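Notebook – November 1, 2019
Slipper tidy task, right arm fault

Writing this up before I forget the order of things, and sorry in advance to whoever has to read it. I'll type it up properly if Bredley ask for it.

Started the morning feeling pretty good. The Nultberg hand controller had run overnight on the bench with no complaints, and I'd bumped the trajectory logging up to 200 Hz so we'd finally get decent traces out of the right wrist. Plan was the usual: walk up to the rack, pick a slipper off a shelf, put it back beside its mate, repeat until bored. The middle shelf we've had working since July. The bottom one is the pest, because the hand has to go in under the front edge of the board above it and there isn't much room for the knuckles.
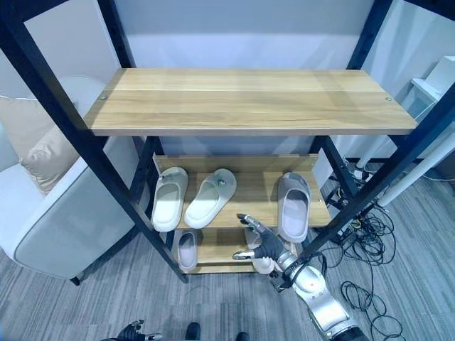

Anyway, the fault. On run 176 the arm was going in low, fingers open, and the back of the hand touched wood. Not hard! I've knocked my own knuckles on that rack worse than that. The wrist should have felt it, stopped and backed out the way it came. It did stop. Then it sat there for a bit and started pushing UP, slow and steady, and I could hear the whole rack creak. I hit the stop button, the arm went limp, and the slipper stayed where it was.

Pulled the log straight away. The contact flag came up fine and the retreat got called, but the retreat path was worked out from the last good pose, and the last good pose was from the approach to the middle shelf, a whole run earlier. So as far as the planner knew, the way home was straight up through the board. Lovely. The force limit should have caught that too, only the limit on the Bratu wrist is set per axis and the vertical one was still at the value we use for lifting.

So that's 2 faults sitting on top of each other, and either one alone would have been a grumpy little stop and nothing more. The stale pose is ours. The limit is ours too, I think, although the default file from Durkamier has the same number in it, so I'd like to know if they meant it.

What I did after that:

Checked the screws on the rack, all still tight. Checked the fingers one at a time with the power low – curl, straighten, curl, straighten – and listened for anything crunchy. Thumb sounded a bit dry but it sounded like that last week. Wrist turned freely by hand with the drives off.

Dropped the vertical limit to match the other two axes and saved it under a new name so nobody loads the old one by habit. Put in a check that throws out any saved pose older than the current run. It's an ugly check, four lines and a comment with a swear word in it, and I'll tidy it up before it gets merged.

Then I ran it again with the arms down at its sides as the start pose instead of half raised. It's slower, but I can see what it's going to do before it does it, and my nerves were a bit shot by then.

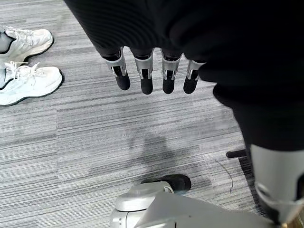
Mizanur Dissanayake read all this over lunch and reckons I'm going too easy on the stop button. His point was that an arm going limp under a shelf is fine when all it's holding is air, but if it had a slipper, or somebody's fingers were in there moving one, the weight of the whole forearm comes down on whatever's below. He wants a hold first, then a slow lower, and the full cut only on a second press. He'd also like the person on the button to stand off to the side and keep their hands out of the rack until the drives are off, no exceptions for "just nudging it".

Fair enough on both. I don't love the second press, I can see someone panicking and hitting it twice anyway, but the hands rule starts now and I've written it on the whiteboard in red.

Still to do: replay run 176 in the simulator with the old limit and see if it shoves the board the same way. Grease the thumb. Ask Durkamier about that default. No bottom shelf runs until the replay is done, middle shelf is okay with the new limit loaded.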